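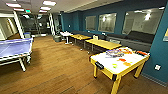
4.2 Use of surfaces in the shared game room

Rooms set aside for play in workplaces and student housing are usually planned around their largest items. The floor plan shows where the table tennis table and the air hockey table go, and the seating is fitted into what is left. Less attention is paid to what people do with these surfaces between games. Our interviews and diary entries from the Trakham building suggest that this time matters a good deal to how the room is kept.

The room has three kinds of horizontal surface: game tables, low-traffic side tables, and the long bench against the wall. Residents spoke of them in quite different ways. The wooden tables by the bench were called "the sitting tables" and were expected to be clear by the evening. The game tables were held to a looser standard. A playing surface could hold boxed games, loose pieces and small items for hours without anyone treating this as mess, as long as no one was waiting to play. Figure 3 shows the air hockey table in such a state.

Figure 3. Game room, Trakham building, facing along the blue wall. A boxed item and small coloured pieces lie on the air hockey table; the bench and wooden tables are behind it.

We coded 835 diary entries that mentioned putting something down or picking something up. Of these, 446 concerned one of the two game tables. The air hockey table came up more often than the table tennis table. Two reasons were given in interviews. The first was the raised edge, which stops small parts from rolling on to the floor. The second was the net: several residents said that half a table tennis table did not feel like a place to put things, and that anyone who left a box there would be asked to move it.

Clearing followed a regular pattern. The person who wanted to play cleared the table, whether or not the items were theirs, and moved them to the nearest free surface, most often a wooden table. Items were seldom put back in their boxes at this point. One resident wrote that she had moved the same game four times in July and had never played it. This agrees with Esfahani's account of "passing along" in shared kitchens, where objects travel between worktops and rarely reach a cupboard.

The bench was used differently again. It took coats and bags but almost never game parts, which residents put down to the soft seat and to pieces slipping out of sight. The small round table was hardly mentioned in the diaries.

These findings have a simple bearing on storage. The Tredska guidelines, which the building's managers followed, place shelving by the entrance. Residents asked instead for a shelf or shallow tray within reach of the game tables, so that whoever clears a surface can finish the job without crossing the room. We return to this request in Section 5.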